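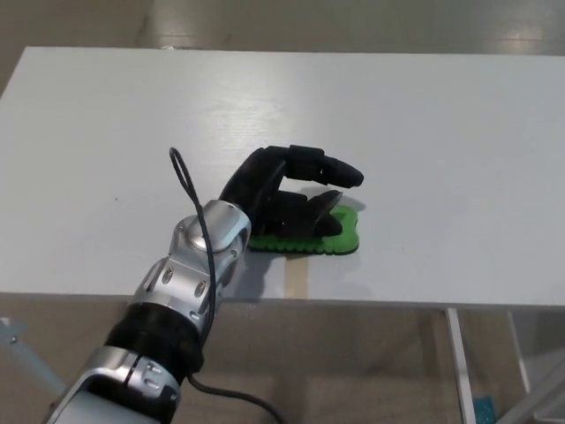
Try picking up a cookie with a pair of oven mitts on. Go on, I'll wait. You probably got it in the end, but I bet you squeezed too hard, or dropped it, or shoved it across the counter a few times first. Robot hands have that same trouble every single day, and I've spent a good chunk of this spring reading about them and trying one out, so let me tell you what I found!

The one I tried is called the Clekus hand. It's made by a company called Flirnier, and it's sold as a kit to schools, science clubs and museums. You don't get a whole robot in the box. You get the hand, a wrist, the cables, and a thick booklet called the Puneo guide, which has 17 little jobs for the hand to practice. (Job 1 is "wave." I did that one a lot more than I needed to.)

## Why give a robot fingers at all?

Plenty of robots have a simple pincher, like the claw in an arcade machine. Pinchers are great! They're cheap and strong and they hardly ever break. If all you want to do is lift the same box all day long, get a pincher.

But look around your room. A sock, a marble, a book, a banana. They're all different shapes, and people made most of your stuff to be held by people. So some inventors said, okay, let's build something with fingers and a thumb, and see if it can hold the things we hold.

## Flat things are the worst

You'd think a bowling ball would be the hard one, right? Nope. Ask anybody who works with robot hands and they'll groan about flat stuff. A ball has sides you can wrap your fingers around. A flat thing just lies there on the table with hardly any side to grab.

Think about how you pick up a playing card. Maybe you slide it to the edge of the table. Maybe you press on it with one finger and get your thumbnail underneath. You do it so fast you never have to think, "now the thumb, now the finger." A robot needs all of that worked out for it, or it needs to practice until it gets good.

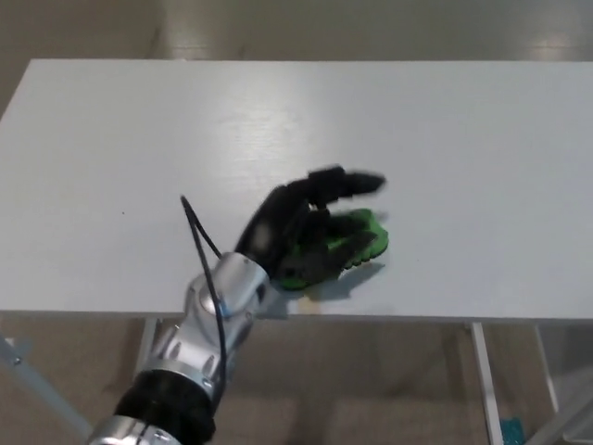 Soft things are a bit friendlier. If you push on something squishy, it squishes, and then your finger has a little dent to sit in and isn't so likely to slide off. Hard and flat and slippery is the meanest mix of all. Job 12 in the guide is a coin, and I'm sorry to say the coin beat me. We'll meet again, coin.

## How does it know what to do?

A motor pulls each finger closed, kind of like the way stretchy cords inside your arm (they're called tendons) pull on your own fingers. Wiggle your fingers and watch the inside of your wrist. See it move? Cool and a tiny bit gross.

Then there's a computer program, named Laryea, that tells the motors when to go and when to stop. You can teach it by showing it a move over and over. Every try gets saved, the good ones and the flops, and the program looks for what the good ones had in common. The hand I borrowed came with 3656 saved tries already in it, and 1631 of those were just for picking up flat things. That's a lot of tries! I don't think I've done anything that many times except brush my teeth.

## What I liked

* The fingers bend in several places, so they can curl over a thing as well as pinch it.
* The guide has good pictures and doesn't talk down to you.
* You can stop it right away with one big button. Use the button! Keep your own fingers out of the way while it's moving, and have a grown-up there.

## What I didn't like so much

It's slow to set up. The booklet says 90 minutes and it took me longer, mostly because I plugged one cable in the wrong way around and had to go back four pages. It also hums. And it can't feel very well, so it sometimes carries on squeezing when you or I would have stopped. I wouldn't hand it a ripe peach.

It costs too much for one kid's birthday, too. This is more of a "whole school shares it" kind of thing. If your school has a science club, you could ask whether they'd like to borrow one, as Flirnier lends them out for free in June.

## Try this at home

Tape two of your fingers together, then pick up a sponge, a coin and a sheet of paper. Which was the hardest? Now try it with your eyes closed.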